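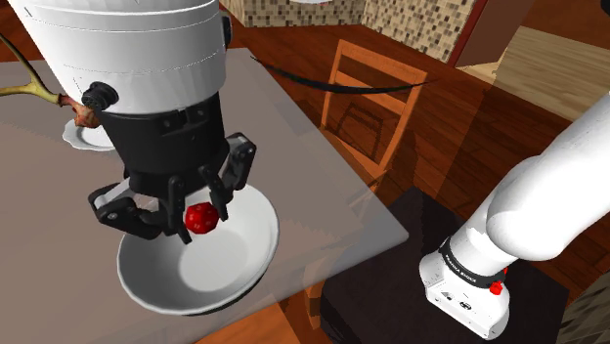 Issue 3, page 3

Home | Kits | Community | Open Calls | Contact
Print this page | E-mail this page

Call for Participants: Try Out the Drendomier Tabletop Task Kit

We are looking for people who like robot arms and have opinions about them. The Drendomier kit is our new set of ready-made simulated tabletop tasks, and before the full release we want it in the hands of as many different users as we can manage - students, hobbyists, teachers, lab staff, people who write grasp planners for fun on weekends. If you have ever wished you could test a pick-and-place idea without booking time on real hardware, we would love to have you!

The kit gives you an arm with a gripper, a table, household objects and a room to put them in. You bring your own controller, or start from the plain one we include and change whatever annoys you. One of the first tasks you will meet is the red many-sided piece that has to end up in the white bowl. It looks like the easy one. Please send us your stories about it anyway, as the small faceted objects are where we have learned the most so far.

What you will do

The trial runs for three weeks. In the first week you install the kit and work through the starter tasks. In the second you pick a task group of your own (bowls and dishes, stacking, drawers, or cluttered tables) and run at least 400 attempts with whatever method you like. Most of those can run overnight while you sleep. In the last week you build one new task from the object library, which holds 1,239 items at present, and share it with the rest of the group.

Along the way we ask for a short log. A few lines after each session is plenty. Tell us where the instructions lost you, which objects behaved strangely when gripped, and what you went looking for in the menus and couldn't find. Screenshots are great, and so are complaints.

Who can join

Anyone aged 18 or over with a computer that can handle modern 3D graphics. Some programming helps a lot, and Python is what most of the sample code uses, but you don't need a robotics degree or a robot. We have 100 places. Part of that number is set aside for people who have never worked with an arm before, so please don't talk yourself out of applying. Teams of two are fine and count as one place.

What you get

You keep the trial version of the kit, including every task the other participants build, and you get a free license for the first full release. You will also be invited to the weekly call with the Pretau team, who wrote the contact and grasping parts, and Fetport, who put together the rooms and furniture. Both groups have been very generous with their time and they do want to hear from you. There is no fee to join and no payment for taking part.

How to apply

Write to Ga-eun Jin, trial coordinator, through the Contact page and put "Drendomier trial" in the subject line. Tell her what computer you have, what you would like to try, and which task group sounds most fun. Half a page is enough. Applications stay open until the end of February, and everybody gets an answer, including those we can't fit in this time.

Classes that want to take part as a group should ask for the Stamatopoulos pack - it has the same tasks, with shorter runs and a teacher's guide.

Last updated: 2020-02-18

Print this page | E-mail this page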